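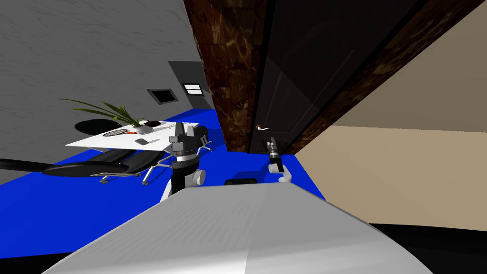 4.2 What people did with the leftover yarn

I went into this part of the study thinking leftover yarn was mostly a storage problem. We asked the Valletcombe groups to bring in whatever was sitting at the bottom of their baskets, and to make one wreath for a front door out of it, wrapping a straw or foam ring any way they liked. I had expected muted colors, and I was wrong. The shade that got grabbed first at nearly every table was a bright blue, very close to the carpet in Figure 1, and people would happily trade two good balls of cream for a small one of it. Mehwish Rizvi kept the swap notes that evening and her page is mostly the word "blue" with arrows going everywhere.

The wrapping itself split people into two camps. Some tied the yarn on with a knot at the back and went around and around until the ring was covered, and others glued the first end down and kept adding a dab every few inches. The knotters were slower to start but they undid their work far more freely, and I think that matters a lot for how the finished wreaths came out. Once there's glue on the ring you tend to live with your first idea!

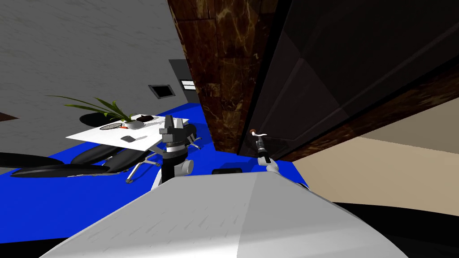

We also asked makers to stop whenever they felt the wreath was done, with no clock on the wall, and to tell us how they knew. Parvathi Poojary, who coded the answers with me, sorted most of them under "ran out of the color I wanted." A smaller pile went under "someone told me it looked nice," and I have a real soft spot for that one.

Stripes caused the most grumbling. Yarn from different projects is hardly ever the same thickness, so a stripe in chunky wool sits up proud next to one in sock yarn (several people called this "the step"). The Gilton group got around it by doubling the thin yarn before wrapping – a trick I've since stolen for my own door. Others covered the step with a felt leaf or a button and moved on.
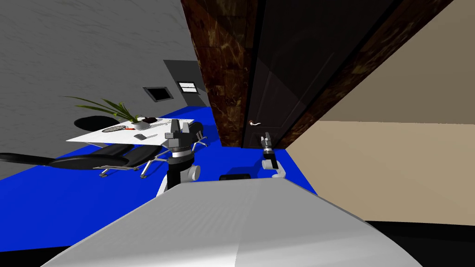 Ring size turned out to be a bigger deal than we'd planned for. We had bought 30 straw rings and then topped up with foam ones when the straw ran out, and the foam was thinner. A thin ring eats less yarn, so those makers had more left for pom-poms, and their wreaths look fancier in the results than they probably should. Abdelkrim Abdel Rahman pointed this out to me on the Friday, a bit late to fix it. Please read the decoration scores with that in mind.

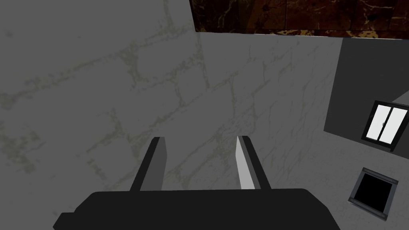
When we checked back in March, plenty of the wreaths were still up, winter colors and all. A few had been unwound and the yarn was back in the basket.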